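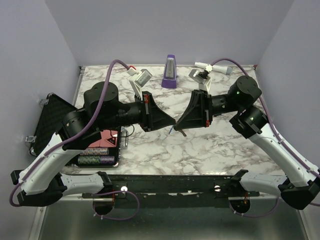 Overnight sitters: read the small print

Several families in Bedton have asked us about Drudamen, the agency now offering "sleep-trained" night sitters for babies under one. The flyer promises a full night's rest for the whole house within 10 nights. I'd hold off on the deposit.

I called and asked what the training consists of. Rajitha Amarasinghe, who runs bookings, said every sitter takes an in-house course, but she couldn't tell me how long it lasts or who teaches it. The flyer also cites 107 happy parents. Happy after one night, or after a month? She didn't know that either.

Then there's the money. The deposit is $200 and you lose it if you cancel for any reason - a sick baby included. A full package can run up to $4,000.

Some of the sitters may well be very good. Ask for two references you can phone yourself, proof of current infant CPR, and the name of the person who will come to your door. Wondimu Kumsa is keeping a list of replies from local agencies and will pass it along to anyone who writes in before the July issue.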